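Darkmont Pirura Creatine Monohydrate, Unflavoured

300 g tub with scoop
£27
In stock

Creatine is the one powder we would keep if we had to clear the whole shelf. It's cheap per serving, it has been studied for decades, and it does a small, useful job: it helps your muscles recycle energy during short, hard efforts. Think heavy sets of five, hill sprints, the last few reps on the leg press when your legs have gone to jelly. Your body makes some of its own and you get more from meat and fish, but most people who lift have room to top up.

Pirura is plain creatine monohydrate with nothing else in the tub. No sweetener, no colouring, no "matrix". We stocked the Liao blend for a while and liked it well enough, but people kept asking for the same thing without the orange flavour, and Pirura is the tub they were asking for.

What it's like to use

The grind is lovely and fine, much finer than the old Wistik powder (if you ever found sand at the bottom of your shaker, you'll remember it). It goes into warm water with a quick stir and into cold water with a proper shake. It's nearly tasteless. Jui-lin Lau on our orders desk puts hers in her morning tea and swears she can't tell, though I can, slightly, in black coffee. Porridge and yoghurt hide it completely.

How much to take

One level scoop is 5 g, once a day, so the tub holds 60 servings. Take it at whatever time you'll remember it, training day or rest day. Some people load at the start with four scoops a day, spread out, for the best part of a week. That fills the muscles faster. It also upsets some stomachs, and if you simply take your single scoop every day you'll be in the same place after 28 days or so. I've done it both ways and wouldn't bother loading again!

Expect the scales to creep up a little in the first fortnight. It's mostly water held in the muscle, and it's normal. If you compete in a weight class, don't start a tub just before weigh-in.
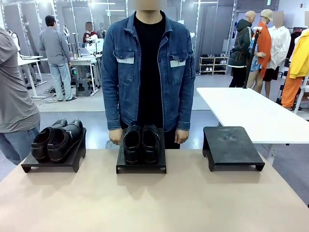
Plenty of you train before work or in your lunch hour, so a word on carrying it about. Don't cart the whole tub around in your gym bag, where the lid will work loose sooner or later. Weigh out a day's worth into a small screw-top pot and keep the rest in the cupboard. A pot that size will sit in a flapped chest pocket, the flap kind you get on a denim jacket like this one, and it's easy to find when you want it. Mix it over a sink if you're already dressed for the day, too. A fine white powder shows up beautifully on black leather, and loafers like the middle pair will tell everyone in the office what you had for breakfast. It wipes off with a damp cloth, but it gets into stitching and around buckles if you leave it.

Mixing in advance

Please don't make up a bottle the night before. Creatine slowly breaks down once it's in liquid, so mix it and drink it. Dry, it keeps very well. Somewhere cool, lid on tight, scoop dry. If it clumps, break it up with a fork and carry on.

Who should check first

Talk to your doctor or pharmacist before using this if you have kidney trouble, take regular medicine, or are pregnant or breastfeeding. We don't sell it to under-18s. It's a food supplement and doesn't replace proper meals.

Pack details

Ingredients: creatine monohydrate
Net weight: 300 g
Serving: 5 g (one level scoop, scoop included)
Suitable for vegetarians and vegans
The scoop is usually buried, so dig down the side with a clean spoon

Orders placed before 2 pm go out the same day. Questions about this tub go to Pui-shan Man, who has used it since last September and will happily talk squats with you as well.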